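Stichwahl in Plikamine: Castaño vorn, wie geht es jetzt weiter?

Forum > Politik international > Wahlen

Inselpost schrieb:
In Plikamine ist die Stichwahl um das Präsidentenamt ausgezählt. Lucero Castaño hat gewonnen, mit 786 Stimmen Vorsprung. Gegenkandidat Lammers hat seine Niederlage gegen Mitternacht eingeräumt, will aber die Auszählung in der Provinz Inier prüfen lassen. Weiß jemand, ob das aufschiebende Wirkung hat?

kfz_ronny schrieb:
Nein, hat es nicht. Der Wahlrat stellt das Ergebnis fest, danach kann man innerhalb von 10 Tagen Beschwerde einlegen. Die Amtseinführung im Mai bleibt davon unberührt, solange das Verfassungsgericht nichts anderes anordnet.

Marschland schrieb:
786 Stimmen sind bei einer landesweiten Wahl sehr wenig. Da würde ich an Lammers' Stelle auch nachzählen lassen. In Inier haben 5 Wahllokale ihre Protokolle erst am nächsten Morgen abgegeben. Das muss nichts heißen, gehört aber geklärt.

kfz_ronny schrieb:
Die Protokolle kamen spät, weil die Fähre nicht fuhr. Das stand schon am Wahlabend beim Wahlrat auf der Seite. Es waren außerdem Beobachter beider Lager dabei, und alle haben unterschrieben.

Marschland schrieb:
Unterschrieben haben sie die Auszählung, nicht den Transport. Das sind zwei verschiedene Dinge.

Tante_Hedwig schrieb:
Ich war zur ersten Runde drüben bei meiner Schwester und bin mit ins Wahllokal gegangen. Man bekommt den Zettel, geht hinter den Vorhang, wirft ein und wird auf der Liste abgehakt. Ausgezählt wird am selben Abend im selben Raum, und jeder darf zusehen. Ich fand das ordentlich organisiert. Meine Schwester hat übrigens Lammers gewählt und hält das Ergebnis trotzdem für richtig.

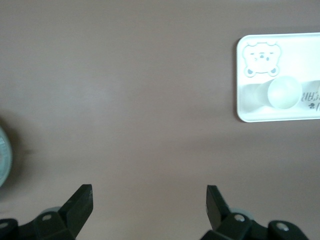 Weiße Schale auf dem Tisch

Zu der Sache mit der Fähre kann ich sagen, dass die auch bei der ersten Runde ausgefallen ist. Damals hat es niemanden gestört.

Inselpost schrieb:
Danke, das hilft. Mich interessiert noch mehr, wie Castaño regieren will. Ihr Bündnis hat im Parlament keine Mehrheit. Sie braucht die Liste Lastumis, und die hat im Wahlkampf gegen die Hafengebühr Stimmung gemacht, die Castaño einführen möchte.

Querkopf_Nord schrieb:
Lastumis macht mit, wenn sie das Verkehrsressort kriegen. War bei der letzten Regierung genauso. Die Hafengebühr wird dann halbiert und heißt anders.

kfz_ronny schrieb:
Sehe ich nicht so. Lastumis hat einen Parteitagsbeschluss dazu, da kommt der Vorstand nicht ohne Weiteres raus. Eher wird es eine Minderheitsregierung, die sich bei jedem Gesetz die Stimmen einzeln sucht.

Marschland schrieb:
Und die Präsidentin hat in Plikamine bei Gebühren gar kein Vorschlagsrecht, das liegt beim Kabinett. Ihr redet über sie, als wäre sie Regierungschefin.

Inselpost schrieb:
Stimmt, mein Fehler. Sie ernennt das Kabinett aber, insofern hat sie schon Einfluss darauf, was vorgelegt wird.

Tante_Hedwig schrieb:
Meine Schwester schreibt gerade, dass Lammers um 18 Uhr noch eine Erklärung abgeben will. Ich melde mich, wenn ich etwas höre.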